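Subject: Re: [clumside-linen] towels for the changing rooms, which ones
From: Eamon Nic Giolla
Date: Nov 7, 2018

Quick one before I dash, sorry, typing on my phone.

Young-sook Ryu wrote:
> Hello all. We need to settle the small towels before the
> December order goes in. Last year's white ones have gone grey
> and thin and I don't want to buy them again. Tuncer can do
> 400 at the old price, Zudari want us to take 700 but will
> throw in the delivery. Does anyone have a view on colour?
> And can we please agree on ONE way of folding them, the
> shelves by the showers are a mess by lunchtime every day.
> Eamon, did you ever get anywhere with the mustard one?
> Young-sook

Yes, got somewhere. Colour first. Mustard gets my vote. Or tan, or orange, depends who you ask and what the light's doing. Doesn't show tea, doesn't show fake tan, and it won't walk off with the hotel's white ones. Looped terry, small, hand towel sort of size. Nubbly. I like it, my wife says it looks like a digestive biscuit.

Tan towel on the green cloth:

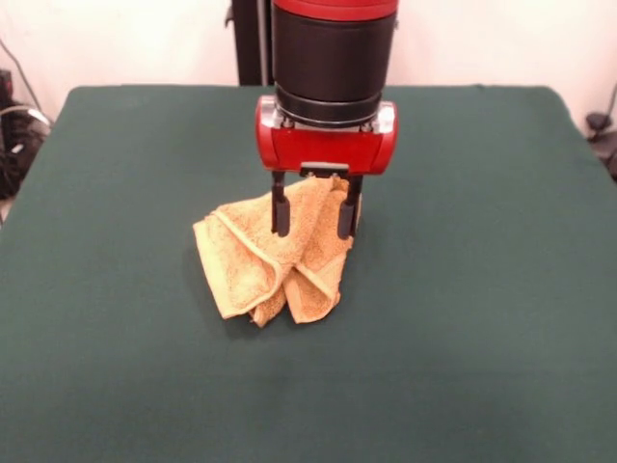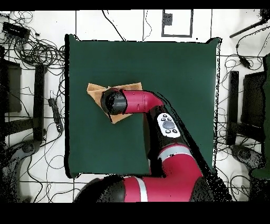 Folding. My problem with thirds is that looped stuff this small doesn't want to stay in thirds. It springs. You get a nice edge, turn round, and the corner has flopped out again. Halves and halves again is quicker and stacks flatter, fold to the front so people take one and not five. Tried it at home on a pile of 46 (the old flannels, don't ask) and the stack stayed up overnight, which the thirds never did. If anybody is set on thirds say so now, I won't fight about it but I won't be refolding them either.

Bundled ones out of the dryer: give them a good shake first, get hold of two corners and snap it. If you start folding from a heap you just end up with a triangle and have to start agian.

Number. I'd say 400 from Tuncer. Where would we put 700? The cupboard under the stairs is full of the Trorkora bath mats that nobody has sorted, and the top shelf in the boiler room gets damp. Free delivery is no use if they sit in the hall till spring.

Washing, somebody needs to check whether this colour runs. First wash on its own please, not in with the whites. I'll do one tonight if I rememebr.

Young-sook can you ring Tuncer and ask if they'd hold the price till December? And do they come with hanging loops, the old ones did and people used them.

Got to go, van's outside.

Eamon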